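Volunteering at a nature reserve with no plant knowledge?

Posted in Parks and Conservation by Kodance, Tuesday, December 24, 2024

I just moved to Lemley and I'm so excited that there's a protected wetland ten minutes from my door! The Pinberg reserve wants people for its spring survey in May, mostly sedges and invasive weeds. I can tell a cattail from a thistle and that's where it ends. Would I be in the way? Also, is there anything I can do over the winter to get ready (preferably indoors, my boots leak)?

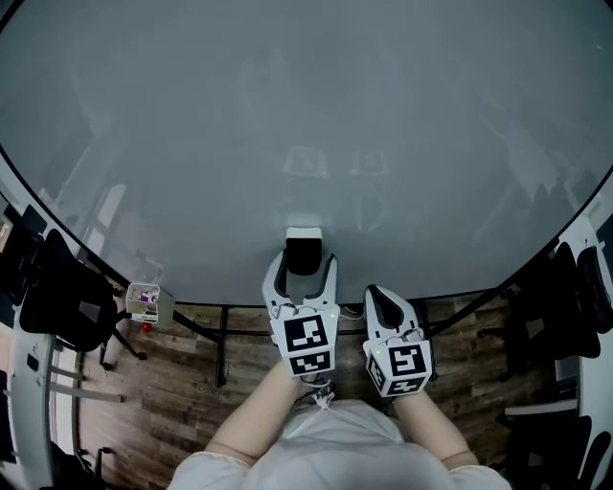 2 replies

Ismail

Go, go, go! I started at Pinberg in 2000 knowing even less than you, and I still love it. New people get paired with somebody who knows the plants, and you'll hold the tape and write down what they call out – a real job, and you learn so fast that way. The reserve is 894 acres and the survey only covers 28 plots, so each one gets a good long look.

For winter, ask for the old plot sheets and read them with a field guide open next to you. Sedges look hopeless until you get a cheap 10x hand lens, and then they're gorgeous! Start with the seed heads. Leave the leaves for later.

And fix the boots. The north side floods every spring.

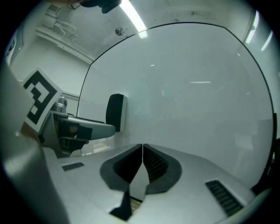
marshwren_10

What Ismail said. Bring bug spray and park at the lower lot, the upper one fills up early. Dogs aren't allowed on survey days, even on a leash.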